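My uncle Niall McIver left me his house in Mistadska, and in the kitchen there was one steel pot. In July I began to cook again, first only soup for one person.

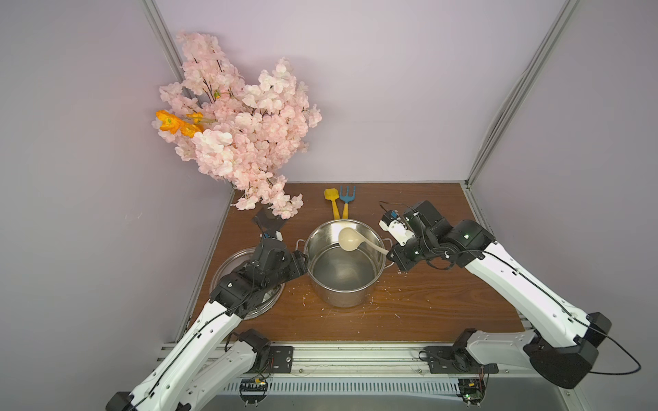
The pot, the ladle and the pink blossoms.

The blossoms were artificial, but my daughter Lindsay loved them. She put her toy shovel and rake behind the pot and said it was a garden now – a garden with a kitchen inside.
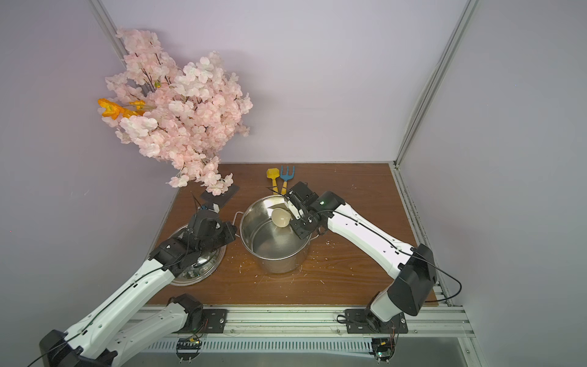 I asked her what grows there. "Soup," she said, very serious.
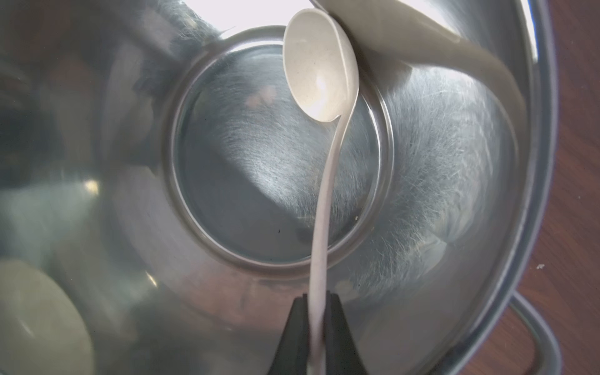

My uncle had cooked in Jarance for 73 people every day. I thought of him whenever I took the ladle. 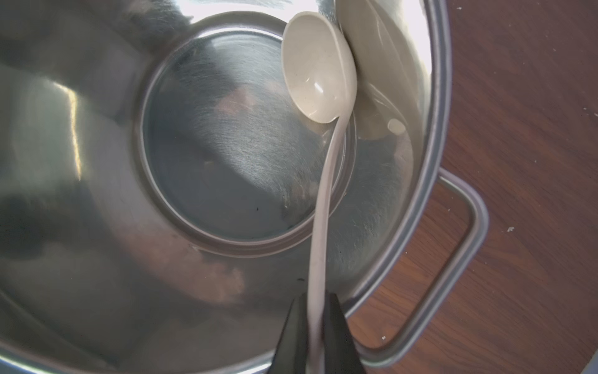 "Is it ready?" Lindsay asked. I told her to bring two bowls, and she ran.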